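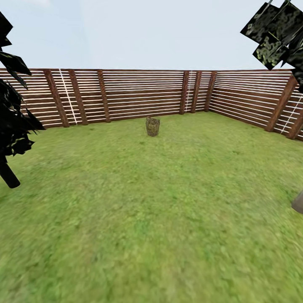
Figure 7.1 The simulated garden, with the basket on the lawn.

Chapter 7: Showing by Remote Control

Slamet Majimbun's team at Trisex steered a simulated robot through 239 egg-gathering runs and called the result a skill. We should be slower to agree.
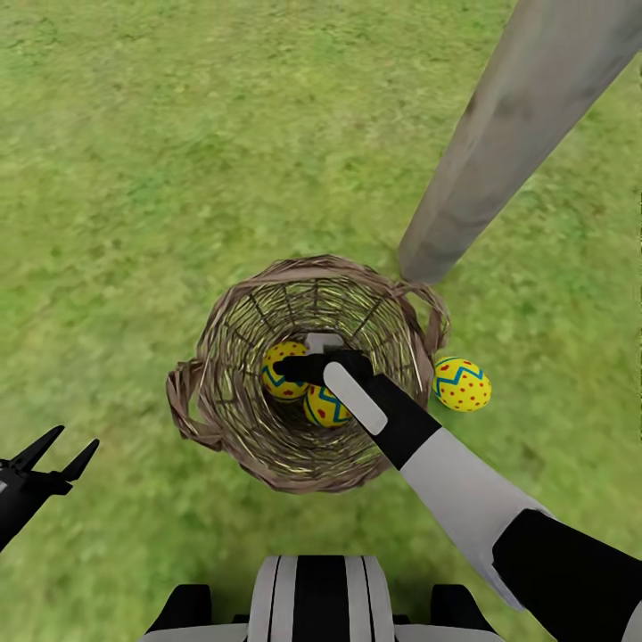
A demonstration records what an operator did — it says little about why. With two eggs in the basket and a third on the grass beside it, the arm's reach could suit several aims. Would 2,000 runs settle the matter?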